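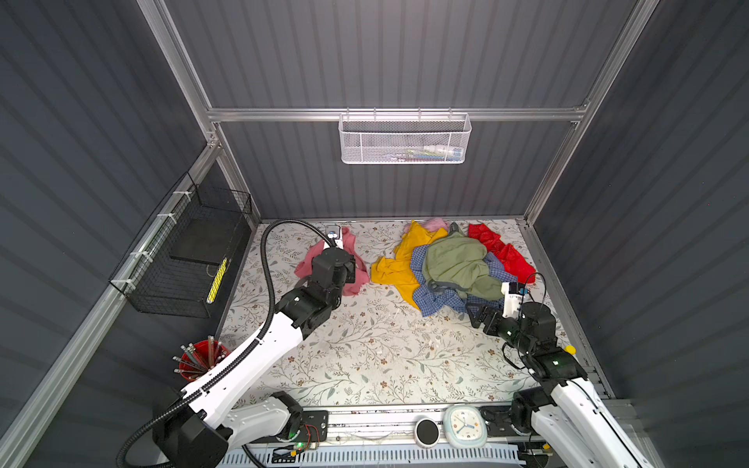 1/ Spent the evening moving my mom off her old Android phone and onto a newer one. Writing down what worked so I don't have to figure it out again in February when my dad wants the same thing.

2/ The built-in copy tool did contacts and texts fine. It skipped her WhatsApp chats completely. You have to back those up inside WhatsApp first, then restore when you sign in on the new phone with the same number.

3/ Do the backup on Wi-Fi. Hers was 11 GB, mostly videos her cousin sends. I turned off "include videos" and it dropped to 3 GB.

4/ Voice memos did not come over either. I plugged the old phone into my laptop, found the Recordings folder, and dragged it across. Took 4 minutes.

5/ Her bank app wanted a code sent to the old phone. Don't wipe the old one until every bank and email login works on the new one. I nearly did.

6/ Pejman Khosravi asked if I used one of the paid transfer programs. No. I tried the free version of one a while back and it stopped after a handful of photos and asked for a card number.

7/ Alarms have to be set again by hand. She has 2. Same for the ringtone, which she noticed before anything else.

8/ Photos: check that the old phone has finished syncing before you count on the cloud copy. Hers had been paused on low battery and the whole summer was missing. Left it on the charger with the screen on and it caught up.

9/ Still not sorted: her step counter history. The app has an export button but it gives me a file the new phone won't open. If anyone has done this, let me know which app you used to read it.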